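Sunday at the Mullberg open day: household robots in simulation
By Domnica Gavrilă
September

The robotics lab at Mullberg opens its doors once a year, and this time I went on the Sunday afternoon, when the queues are shorter. The lab is on the second floor of the old telephone exchange, ten minutes on foot from the station. Entry is free but you have to put your name down at the desk and collect a sticker. I got there a little after one and was put in a group of 18 for the tour.

The first half hour was a talk in the lecture room. The speaker went through what the lab does, which at the moment is mostly work on getting a mobile arm to find things in a home and put them somewhere else. The project is called Barajas. Most of the work is done in simulation, on a computer, before anything is tried on a real machine. The reason given was cost. A run in simulation takes a few minutes and can be repeated overnight, and if the arm hits a wardrobe there is no wardrobe to mend.

After that we moved to the demonstration room, which has two rows of desks and a large screen on the end wall. The members of the team took it in turns to drive. They explained that each run starts in a furnished flat with small objects left on the furniture. The robot is given an instruction such as moving an object from a chair to a bed, and it has to find the first place, pick the object up, find the second place and put it down. The flats differ in layout and furniture, and the objects are changed from run to run. The Barajas set has 600 starting layouts so far.

We were shown several views from the flat on the big screen. In some of them you see part of the arm at the bottom, with the square marker on top of it, and in others only the room. 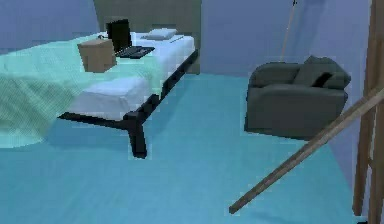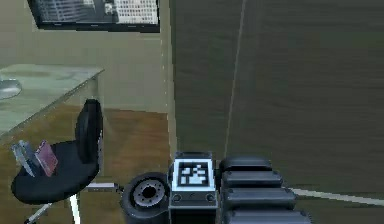
Two items on the seat of the office chair, with the arm close by. 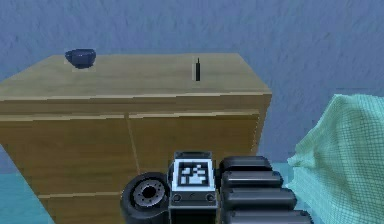
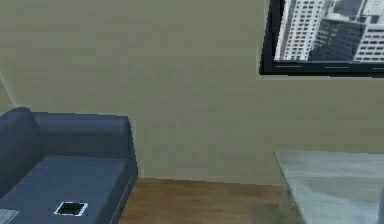
What the team told us about the runs

The picking up is the part most visitors ask about, but the team spends more of its time on the finding. A small object on a large piece of furniture takes up very little of the camera view, and from the wrong side it can be hidden completely. A woman in our group asked why the robot could not simply be told where everything was. The answer was that in a real home it would not be told, so they only give it the names of the object and the two pieces of furniture.

Putting things down has its own problems. A flat top is easier than a seat, and soft surfaces such as beds are worse in real life than they are on the computer, where a mattress does not sink much. They were open about this. The simulated furniture is simple, the surfaces are plain, and the light is more even than you would get at home with the curtains half closed.

Each method is tested on the same 100 runs so that the results can be compared. There was a chart of these on the wall by the door, but it was in small print and I did not copy it down. A student told me the failures are sorted by hand every week, and that he had done the last lot himself.

The hands-on part

At three o'clock we were allowed to try driving for ourselves with a game controller. One stick moves the base and the other moves the arm. I had five minutes. I spent most of it turning the base the wrong way, and my time ran out before I got the arm anywhere near an object. The boy after me did much better.

Practical notes

The lift was working, and there is a ramp at the side entrance on Rallville Street. Tea and biscuits were in the corridor and had run out by half past three. The tour takes two hours including the talk. Children are welcome, though the talk is long for younger ones. Bags have to be left in the lockers, which take a coin that you get back.

The Sudetti workshop downstairs was open too, with lathes and a small foundry, but I had a train to catch and only looked in from the doorway.

Contact | © Domnica Gavrilă | Back to top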